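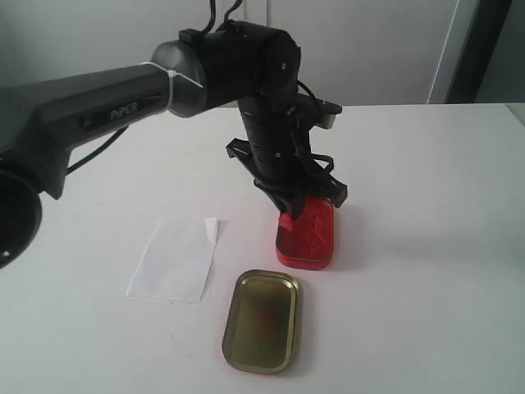

7 minute read

The purpose of this post is to record a comparison of two sets of gripper fingers on a PiPER arm, carried out over most of October at the Nurkivholm bench. The work was done for the Zerkus project, which is concerned with small office tasks: stamping, sorting, opening and closing containers. An earlier post covered the choice of controller. The question of fingers was left open at that time, and several readers wrote to ask which pair had been kept.

The two candidates are the angular fingers that were on the arm when the project began and a softer pair supplied by Pasik. The Pasik fingers have a curved pad with a shallow groove along its length. They are sold mainly for handling fruit and packaged food, and they are pleasant to work with. They are also wider at the tip, and this turned out to matter a great deal.

The task chosen for the comparison was the ink tin. A stamp pad tin is a modest object, but it asks for most of what a gripper has to do in an office. It has smooth sides and rounded corners. It is small enough to be taken across its short side by either pair, and it must be gripped firmly without being squeezed out of shape. The lid is a separate problem, being shallow and flat once it is on the table. A pair of fingers that can manage the base may still fail to get under the lid.

Each pair was given the same sequence: approach, close, lift, hold for 4 seconds, turn, and set down. The full log contains 1,581 attempts with the angular fingers and 1,747 with the Pasik pair. The numbers are unequal for the simple reason that the Pasik runs were extended after a pad had to be replaced. Attempts made with the worn pad were kept in the log and flagged, and readers who request the data will find them under a separate heading.

On lifting alone, the Pasik fingers did better. The soft pads forgave a poor approach angle, and the tin settled into the groove even when the wrist arrived slightly rotated. The angular fingers were less forgiving. When the approach was off, one fingertip met the corner of the tin first and pushed it along the table before the second finger made contact. A lower closing speed reduced this effect considerably.

On setting down, the result was reversed. The groove that held the tin so well was slow to let it go, and the tin often tipped to one side as the pads opened. The angular fingers released cleanly and left the tin close to where the plan had put it. For a single lift this would be a minor point. In a sequence of several steps, each of which depends on the position of the object left by the last, it becomes the main source of error. 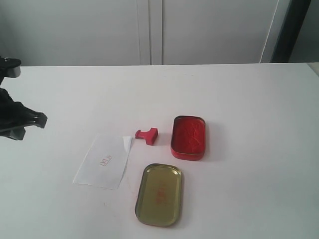 Placement of the objects was the second variable under study, and it received more attention than had been planned. The Duan camera used for locating objects is mounted to one side, and its estimates are most reliable when there is clear table between one item and the next. With the stamp lying on its side just above the paper and the open ink tin to the right of it, the working area becomes crowded, and a wide fingertip has little room to come down beside the handle. The angular fingers have the advantage in such an arrangement, as the blunt tip can be lowered into a narrower gap. The Pasik pair touched a neighboring object often enough that a separate column was added to the log for it.

The stamp itself was less demanding than expected. The short round handle suits both pairs, provided that the fingers close across it and the wrist is then turned to bring the head level. What remains difficult is pressure. The arm reports the effort at each joint, but translating those readings into an even impression on paper is a matter of patient adjustment. Paper that does not lie flat adds a further complication, and a small weight at one corner is under consideration. The present results should not be read as a statement about stamping quality, which will be treated separately.

Some remarks on cabling may be of use to others with a similar arrangement. A cable that is tied too tightly near a joint will pull on the wrist at the end of its travel, and the effect is easily mistaken for a fault in the controller. The position of the tie was changed during the first week and the early runs were discarded. It is advisable to move the arm by hand through its full reach before any numbers are recorded.

The angular fingers have been retained for the next stage. The Pasik pair will be kept for the envelope and folder tasks, where a gentle hold is worth more than a clean release - and where the objects are spread farther apart. A third option, a narrower version of the soft pad, has been ordered and should arrive within 12 working days. The same sequence will be repeated with it, on the same tin, and the log will be extended accordingly.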